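Second-Screen Audio for Regional Sports Broadcasts: Delay Measurement and Viewer Response

Project report, Media Technology program, Vembridge

Summary

This report covers the design and testing of Cillow, a phone application that plays an alternate commentary track in time with a live television broadcast. The work was carried out over two semesters with match coverage from the Flumport regional hockey league. The main technical problem was the difference in delay between the television signal and the phone audio. The main editorial problem was whether viewers would keep using a second track after the first period of play. Both are treated below.

1. Background

Regional sports coverage is usually produced with one commentary pair and one audio mix. The cost of a second booth is hard to justify when the audience is small, and the broadcast chain often has no spare audio channel to carry it. Sending the second track over the internet to a phone removes the channel problem but introduces a timing problem. The viewer may receive the picture by antenna, by cable, or through a streaming box, and each path adds its own delay. Commentary that runs ahead of the picture gives away goals. Commentary that runs behind it is confusing in fast play.

Earlier student work at Vembridge used a manual slider, with which the viewer moved the audio forward or back until it matched. Users in that project found the slider tiring, and many of them set it once and left it wrong after a commercial break. The present project replaces the slider with automatic matching and keeps a small manual adjustment as a fallback.

2. System design

The system has a commentary encoder, a relay server and the phone application. The encoder takes a stereo feed from the commentary position and stamps each audio block with the time at the venue. The relay holds the blocks in a buffer and sends them on request. The application listens to the television through the phone microphone, computes a short audio fingerprint every few seconds, and compares it with fingerprints of the main broadcast mix held by the relay. When a match is found, the application knows which moment of the game the viewer is watching and requests commentary blocks from that point.

The fingerprint method is based on peaks in the frequency spectrum. Crowd noise is a poor source of stable peaks, so the main commentators' speech and the arena organ do most of the work. Each fingerprint covers 5 seconds of sound. Shorter windows were tried and produced too many false matches during stoppages, when the arena loops the same music.

The relay ran on a single rented server. The buffer was set to hold the last 10 minutes of commentary, which allows a viewer to pause the television briefly and resume without losing the match. Viewers who record a game and watch it later are outside the scope of this version.

3. Test method

Testing was done in two stages. In the first, the application was run in a lab room with a television fed from three sources in turn. The offset between picture and phone audio was measured by recording both on one device and comparing the time of the referee's whistle. In the second stage, the application was given to households that already watched the league. The application logged match attempts, successful matches, manual adjustments, and the time at which the second track was switched off. No microphone audio was stored or sent. Only the fingerprints left the phone.

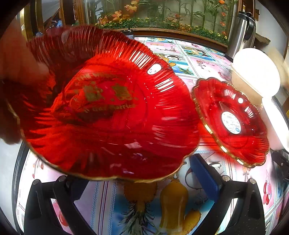

Households were told to watch as they normally would and to leave the phone wherever it was convenient. This instruction was kept vague on purpose. In the pilot we had asked for the phone to be placed within arm's reach of the television, and the match rate was high enough to be of little use as a guide to real conditions.

The commentary itself was provided by two students from the Bañez campus radio station. They worked from the press area and used the same camera output as the main pair. Their brief was to talk more about tactics and less about play-by-play.

4. Results

The household stage produced 206 viewing sessions. Across these, the application logged 1286 resynchronizations, most of them directly after commercial breaks or a change of channel. Matching was most reliable with antenna reception. Streaming boxes gave more trouble, mainly in cases where the box changed its own delay during the game after a drop in network speed. The application treats such a change as drift at first and only later as a jump, and during that interval the commentary is out of step.

Phone placement had less effect than expected. A phone on a couch cushion or in a shirt pocket still matched in most sessions. Conversation in the room was the larger problem. Several people talking over the broadcast lowered the match rate more than distance did, and the effect was strongest at the intermissions, when it also mattered least.

Use of the second track fell during each game. The steepest drop came in the first intermission. Viewers who returned for the second period generally stayed to the end. In written comments, the tactical content was received well by people who had played the sport and less well by others, who asked for player names to be mentioned more often.

5. Discussion

The automatic method meets the basic need. It removes the slider for most viewers and recovers after breaks without action from the user. Its weak point is the slow reaction to sudden changes in stream delay. A second matching process with a shorter window, used only to detect jumps, would probably help. This was drafted but was not ready before the household stage began.

Battery use was higher than planned. The microphone and the fingerprint process run continuously, and on older phones a full game used around a third of the charge. Reducing the rate of matching once the offset is stable would lower this figure, at the price of a slower response after a break.

The cost side is favorable for a small league. The encoder is an ordinary laptop with an audio interface, and the relay load was light throughout. Staffing is the greater expense if the commentators are paid.

6. Further work

The jump detector should be completed and tested against recorded streams with known delay changes. The commentary brief should be revised so that names are given at every line change. A version for the Flumport league's junior games is under discussion. Those games have no main commentary, and the fingerprint method would have to rely on arena sound alone.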